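Lonero Bench Twin
Simulation package for small lab arms

Training a robot arm on real tubes is a fine way to learn how far a tube can roll. The Lonero Bench Twin lets you get that part over with on a computer, where the floor never needs mopping on your account.

You get a ready-made sample handling bench, a single arm with gripper, and a set of racks and capped vials you can move wherever you like. Load it, pick a task, press Run. The package ships with 12 starter tasks, from plain tube transfers to rack sorting, and each one can be reset as often as your patience allows.

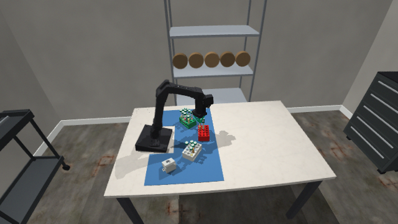
Do I need to own a robot to use it?
You need a computer and a license. Plenty of labs plan their bench layout in Bench Twin first and shop for hardware later, which makes for a calmer purchase meeting.

The room around the bench comes furnished, shelving and drawers included, and the floor has been given a few rusty stains. We did offer a spotless version in August. Customers said it looked like no lab they had ever worked in.

What's in the license
Single seat, 12 months
Starter tasks and task editor
46 lab objects, with editable sizes and colors
Shadow and lighting controls
Email support, answered by people who have read the manual

Add-ons
Prekby object pack: extra racks and vial types
Kahraman task recorder: saves each run for playback
Tarnach classroom license: up to 10 seats

Orders placed before noon get their download link the same day. Trials run for six days and stop on their own, so there is no card to cancel.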